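Every February I get the itch to check in on the household robots. The holidays are over, the sink is full, and my feed fills up with clips of a machine folding one gray T-shirt over the course of a minute and a half. The comments say we're two years out. They said that when I moved into this apartment, and I've since worn out a dishwasher.

This year it was the Clalano that got everybody going. I watched the launch video twice, the second time with the sound off, which I recommend. It wipes a counter. The counter has nothing on it. My counter has a toaster, a fruit bowl, mail, more mail, and a jar of bacon grease I keep meaning to deal with. Wiping it takes me less time than moving everything, and moving everything is the chore.

I asked Kipchumba Muli what he made of it. He ran a packing line at Winard for years and he's seen more automation sold than I have. He told me about the Pikix arm they bought to put jars into cartons. It was fine at jars. Then the carton supplier changed the flap by a hair and the thing stood there all morning while three people packed by hand next to it. They did get it going again, and he says it earned its keep in the end, but he laughs when people tell him it replaced anyone. The man who used to pack jars became the man who looks after the arm.

To be fair, a shop floor is the easy case. You can bolt things down. You can paint a line and tell people not to cross it. You can't do that with a kitchen where somebody leaves the cupboard door open and the good knife is in the wrong drawer because your brother-in-law put it there.

What I will give the field credit for is that the serious people have stopped pretending the small stuff is small. A lot of the effort now goes into having a person do a dull task with the gripper in hand, over and over, so there's something to learn from. Cups and mugs, mostly, as far as I can tell.

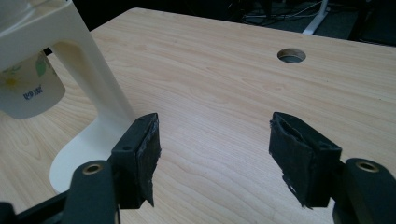
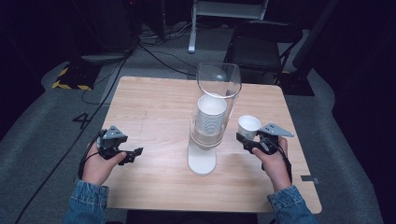
I've gone back and forth on whether this way of teaching gets us to a machine I'd pay for. Sang, the newsletter I get most of my robot news from, is sure it will, and put the price of a decent home model at $1,860 in a few years. Maybe. But consider a paper cup. The one in the right-hand gripper is tilted, rim facing up and to the left, and there's a whole stack of others nested in the dispenser on the table. You and I pull a cup off a stack without a thought - and when two come away together we feel it and shake one loose. Squeeze too hard and you've got a crumpled cup. Too soft and it's on the carpet. All that for a cup, with a person's arms doing the steering.

I'd be happy to be wrong. My bar isn't high, either. I don't need shirts folded. I want something that empties the dishwasher, mugs and all, and puts the lids with the containers they belong to. Kipchumba's bar is lower still: he wants one that takes the trash down when it's raining. We have a dinner riding on which of us gets there first, and I'm not saving up for it yet.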